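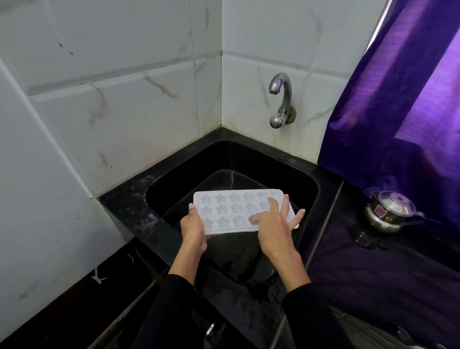 Last updated: November

Recording kitchen chores for a learning system, the way I do it

I've been collecting first-person demonstrations at home for the Stumham project since spring, and people keep messaging me to ask how to get started. So I finally wrote it all down! This page covers one task from start to finish, getting ice out of a tray over the sink, but you can swap in nearly any chore that takes two hands.

Why ice? It's a great little task. One hand has to hold on, the other has to push, and the tray bends while you're doing it. A policy that has only ever seen stiff boxes and mugs has no idea what to do with something that flexes. My tray has stars on one side and flowers on the other, so the cubes don't all come loose the same way either (the stars are the stubborn ones in my house).

What you need

A head-mounted camera. I use the Dutmont strap, but anything that sits snugly on your forehead will do.
The Gistlow app on your phone, for starting and stopping takes.
At least 2 ice trays, so one can freeze while you're recording with the other. More is better if you have the freezer space.
A bowl for the ice.
A towel. Keep it off to the side where you can grab it between takes.

Step 1: Aim the camera

Put the strap on and stand where you'll be working. Hold your hands out over the sink and look at the preview on your phone. You want both hands and a good bit of forearm showing while you look down naturally. If you have to tuck your chin to get your hands in view, tilt the camera down a notch and try again. I skipped this on my first Sunday of recording and ended up with a whole morning of faucet. Lovely faucet, useless data.

Push your sleeves up if they hang over your wrists. Mine are black and so is my sink, and I'd like the model to be able to tell where I stop and the plumbing begins.

Step 2: Pick your grip and do the task

Start the take with your hands empty, then pick up the tray. I hold the near left edge from underneath with my thumb over the rim, and lay my right hand flat across the cavities with the fingers spread. Then push. Go at your normal speed, please! New folks always slow way down like they're teaching a toddler, and the system learns to move like that too.

Some things to vary from one take to the next:

Which hand holds and which hand pushes.
How long the tray has been out of the freezer.
Whether you press, twist, or do a bit of both.
How you tilt it over the basin.

Don't vary everything at once. I change one thing, do a handful of takes, then change the next.

Step 3: Keep the messy ones

If a cube shoots off across the counter, keep recording. Pick it up, toss it in the sink, carry on. Recoveries are worth a lot, and for my first batch I deleted every single one of them, which I still kick myself over. The only takes I throw out now are the ones where my hands leave the view or the doorbell rings and I wander off.

You don't have to scrub the kitchen first either. Water spots on the counter, a pot sitting out, a curtain in the background, all fine. Just don't leave mail or family photos in view.

Step 4: Label the same day

Upload to Tekin and mark where each part starts: reach, grip, push, release, put down. Mine average 11 seconds, so a session doesn't take long to get through if you do it while you still remember what happened. For the text label, write what you did in plain words. "Push ice out of tray with right hand" is perfect. "Ice stuff 4" is not, and yes, I have some of those.

How many do you need?

I had 275 usable takes when we did the first training run and it was pretty wobbly, especially on the grip. At 651 it looked a lot better, though it still lets go of the tray too early when the pushing hand covers most of it. I'm recording more of those now, with my palm a little higher so the rim stays in view.

If your tray is the hard snap kind, use the twist and add "rigid tray" to the label so we can sort them later.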